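Can machines do the chores yet? Your questions answered

Romamano household help pages. Last updated 2018-09-09.
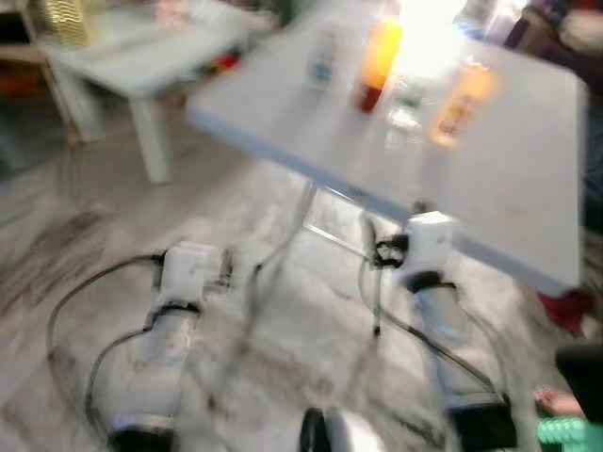 We get a steady stream of letters and emails on this subject, most of them from people who have read that a robot butler is a year or two off. The answers have been kept as short as we can manage.

Can I buy a robot that tidies the house?

No. You can buy machines that do one job on one kind of surface. A robot vacuum cleaner will do a floor, provided the floor is mostly clear. A robot mower will do a lawn. Putting things back where they belong is a different sort of job and there is nothing in the shops that does it.

What about clearing a table?

A machine with two arms can pick up a bottle from a table and put it somewhere else. Doing it once, with a bottle it has been set up for, is well within reach. Doing it with whatever has been left out after tea is much harder. Bottles come in different heights and widths, some are full, some are nearly empty, and a light one tips over if it is nudged.

Why is clear glass such a problem?

Most robots find things by camera. A clear bottle on a white table gives the camera very little to go on, and a bright window behind it makes matters worse. A coloured bottle with a label is easier. If you are trying out a machine of your own, draw the curtains and start with something orange.

Does the table matter?

More than you might think. A light folding table shifts when it is leaned on, and then everything on top has moved as well. A heavy table, or one fixed to the wall, saves a lot of trouble. Leave room underneath too – arms that work from below the level of the top can catch the legs.

How fast are they?

Slow. In our own trial at the Fistirik flat, moving 6 bottles from a table to a shelf took 145 seconds on the best run. A person would be done before the kettle had started to sing. We had to stop and reset on roughly 40 of the runs, mostly for dropped or missed bottles.

Can they wash up?

Your dishwasher is a machine that washes up, and a good one. Loading and unloading it is the part left over. Plates of the same size, stacked neatly, can be managed in a workshop. Mixed cutlery, pan lids and thin glasses can't be relied on yet.

And laundry?

Washing and drying have been done by machine for decades. Folding is still poor. Cloth changes shape every time it is touched, so the machine has to look again after each move. Expect to do your own shirts for a good while.

We run a small shop. Is it any different for us?

Somewhat better. The Guzmán workshop, which bottles sauces, uses 2 arms to move filled bottles from a bench into crates. The bottles are all alike, the bench never moves and the lights stay the same all day. Someone still has to bring the empties in and wipe up spills.

Are they safe around children and pets?

Keep both out of reach of any moving arm. Keep bare feet clear of the cables as well, and pick up anything lying on the floor before you switch on. Every machine should have a stop button that you can get to without leaning over it.

What is Fesent?

Fesent is our lending scheme for small shops and community kitchens. It covers a single arm on a stand for one month. We do not lend to private homes at present. The next round opens at the end of September, and the form is on the Lending page.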